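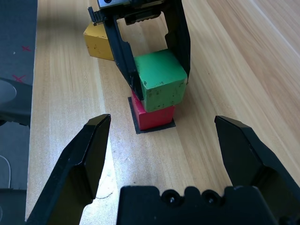 Unit 2: Two arms, one table

Our review kit this term is the Druto pair from Civa, and I can't wait for you to try it! With a gripper on each arm, stacking gets much richer: in the view above, one hand has hold of the green cube on top of the red one, while the other waits with its fingers open.

Look for these when you write your review:
- Can you line up the wrist view without help?
- How easy is the grip width to set? (Start at 48 and work up.)
- Does a held cube stay square between the jaws? The gold one is a lovely test, with all those scratches to track.
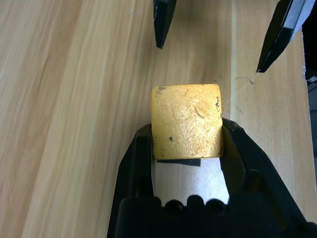 Before Thursday

Read the Luangrath notes, section 2, and bring one question for Civa.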